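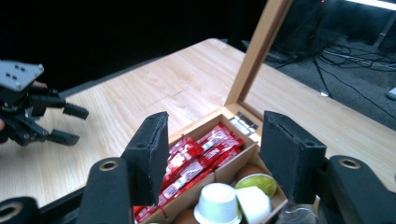

图片来源:Kiyoshi Kudo 摄,仅供本课程使用

第四讲 机器人工作站的设备预算与采购计划

授课:Remzi Canpolat
更新日期:28/02/2021

一、这一讲的范围

上一讲我们讨论了任务怎么分解。这一讲讨论钱和时间:一个小型实验室要做桌面操作的研究,应该怎样列预算,怎样向供应商询价,怎样安排到货的次序。中文不是我的母语,讲义里如果有用词不够准确的地方,请在课后告诉我,我会在下一版改正。

课上用的案例是 Tusholm 实验室的双手持夹爪工作站。操作员手持夹爪在木桌上工作,桌上的物品是一个带盖的分格小木盒,后格放红色小包装袋,前格放单杯咖啡胶囊。请大家先记住这些东西的大小和形状,后面计算耗材和选择指尖的时候还要用。

二、从任务出发列清单

很多同学写预算的时候,第一行就写夹爪的型号。我建议先写任务,再写设备。请按下面的次序填表:

1. 要抓取的物品:形状、表面、是否容易变形。
2. 物品所在的位置:平面、盒内、有隔板的格子。
3. 需要一只手还是两只手。
4. 末端工具:夹爪、指尖、安装板、螺丝。
5. 传感与记录:相机、线缆、存储。
6. 场地:桌子、照明、背景布、地面走线。
7. 备件与耗材。

以木盒为例。隔板之间的空间不大,胶囊有的直立,有的倾斜,并且互相遮挡。小包装袋表面光亮,叠放在一起,有几袋搭在前面的隔板上。所以第 4 项不能只写“夹爪两只”,应该写明开口宽度、指尖厚度和指尖材料。指尖是平的还是有弧度的,对抓胶囊的影响很大,询价单上要附一张简单的草图。

三、容易漏掉的项目

指尖。指尖是磨损件。图中左侧的指尖表面已经有一点磨损。请在预算中单独列一行,不要放进“其他”。我习惯按一学期更换 2 次来计算。

线缆。图中右上方的地毯上有不少黑色线缆。线缆的单价低,但是长度估计错误的时候,会使整个工作站停下来等货。请先量好桌子到设备的距离,再加上转弯和固定需要的余量。线槽和扎带也要写进去。

桌子。普通的木桌可以使用,但是要检查桌面是否平、高度是否适合操作员长时间站立。桌子的费用常常被认为属于“家具”,走另外一个科目,请事先向财务确认。

实验物品。木盒、胶囊、包装袋都要花钱,也会损坏。胶囊的外壳被夹多次以后会变形,变形的胶囊不适合继续用于对比实验。

人工。操作员的培训时间也是成本。Erlinda Bañez 在去年的作业里把培训写成零,结果总额看起来很漂亮,但是计划表无法执行。她同意我在课上使用这个例子,在此表示感谢。

四、询价与比较

案例中有两家供应商:Skondum 和 Perka。下面的数字是课堂练习用的,单位为欧元,不含税。

Skondum:夹爪一套(两只,含安装板),3,279
Perka:同等规格一套,不含安装板,价格待学生询问
备用指尖一组:216
相机支架与线缆一组:765

请注意,两家的报价范围不同。Skondum 包含安装板,Perka 不包含。比较之前,必须先把两份报价改成同一个范围。同样需要对齐的还有运费、保修期和付款条件。

练习:按 Skondum 的报价,一套夹爪、一组相机支架与线缆、两组备用指尖,合计为 3,279 + 765 + 216 × 2 = 4,476。请在这个数字上再加 10% 的预备费,并写出预备费在什么条件下可以动用。只写“以防万一”的,这一题不给分。

五、到货次序

在 Tusholm 的计划里,最先到货的是桌子和照明,其次是线缆,最后才是夹爪。Dae-han Kwak 负责这个计划,他的理由是夹爪的保修从签收那天开始计算,场地没有准备好就签收,等于白白用掉保修期。这个做法我很赞成。

另外有一点:一月份下的订单常常遇到年初预算还没有拨付的情况。询价可以先做,但是报价单有有效期,请把有效期写在计划表的第一列。

六、课后作业

每组选择一个桌面任务,提交以下材料:

任务说明,半页;
设备清单,按第二节的七项填写;
两份报价,以及对齐范围以后的比较表;
到货计划,标出每一项的前置条件。

比较表的模板放在课程网站的 Estrella 文件夹里。分组名单由 Cledwyn Foulkes 管理,需要换组的同学请直接给他写邮件。下一讲讨论验收测试,请把本讲的设备清单带来。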